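Drestham Protesters Vote to Stay Put Through November
8/19/19

DRESTHAM — The people camped on the lawn outside the Drestham council building have decided to stay where they are, and after a long and mostly good-natured meeting on Sunday evening the vote went 299 in favor, with the rest asking for a break until the fall.
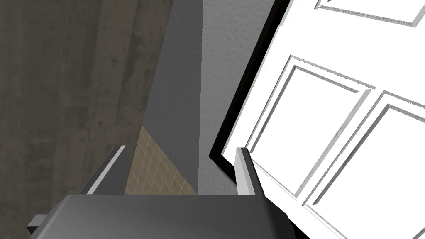
Credit: Trelluser Images

They are there over the council's plan to move local elections back by 2 years, a change that was announced in the spring and has kept a great many kitchen tables busy ever since. Organizers say 504 residents have now signed up to take a turn on the lawn, some for a single afternoon and some — bless them — for whole weekends at a stretch.

"My mother asked me to bring her a chair, and then she asked me to leave her there," said Nuno Antunes, who runs a bakery on Abernathy Street and has been sending over rolls every morning. "She says she has never talked to so many of her neighbors."
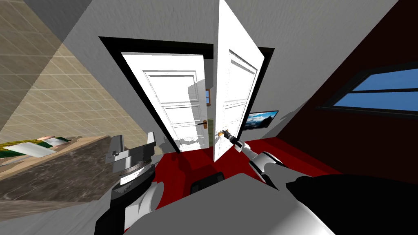 Council member Hannelore Schwerdtfeger, one of three who opposed the delay, came by with her sleeves rolled up and listened for most of the evening. She told the crowd she would ask for a public hearing before the November session, though she warned them it could be a slow business.

The council's office said the lawn remains open to everyone, and asked only that the path to Hastik Square be kept clear for the morning buses.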